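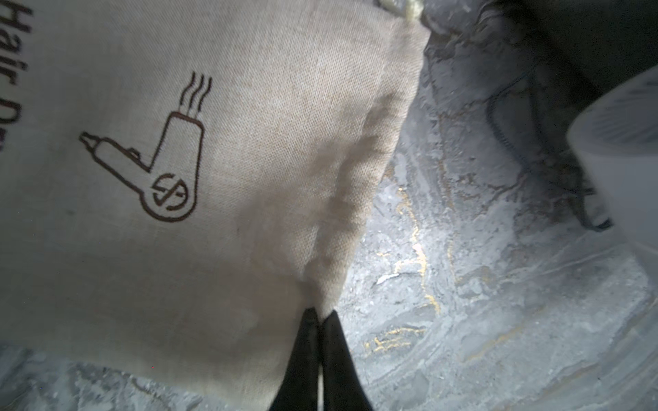

*The drawstring bag with the hair dryer printed on it.*

In Jiststead we keep a bag beside the door. The council says it must hold water, a torch, a blanket and papers, and in mine there is also a hair dryer, which my aunt gave me when I left home. If the ground shakes I will be alive and my hair will be nice, she told me.

The drill was in March, at ten in the morning. All 300 of us on the hill had received a yellow card. Mine had the number 116. When the siren came I had to go under the table, count to sixty, then walk down to the school.

I went under the table. I counted slowly, because I am still counting in my first language and I wanted to be correct.
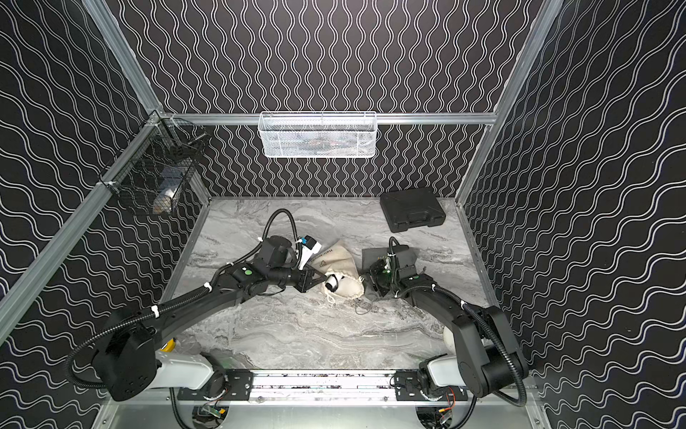 **PART TWO: THE SCHOOL**

In the yard a woman from Usimow, the company which made the sirens, was looking at our cards. She asked me what I had brought. I opened the bag and she was silent for a moment.

"There will be no electricity," she said.

"I know," I said. "It was a present."

She wrote something on her paper. Behind me stood an old man from the Amel side of the hill, where 7 houses fell in the last earthquake. He had brought only a door key. His house was one of the seven, and he had carried this key for 365 days of every year since then. She wrote nothing about the key.

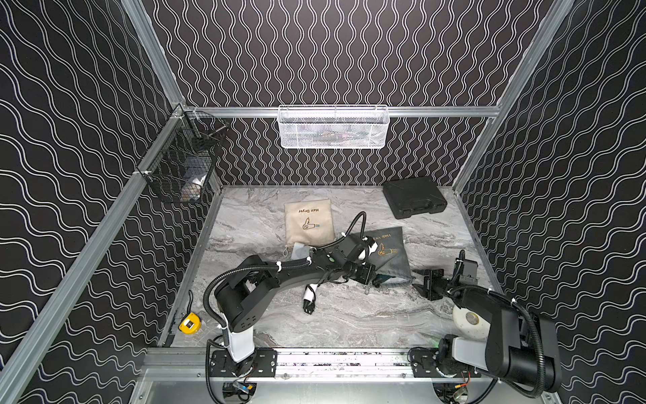 *Marble pattern on the work surface, wavy lines on the walls.*

We waited for the second siren until noon. It did not sound. Somebody brought tea from the Wattanapong shop, and the old man asked if he could see the hair dryer. He held it with two hands, like a bird, and pressed the switch.

"My wife had one," he said. "Hers was louder."

Then they told us that we could go home, and we walked up the hill together as far as his corner.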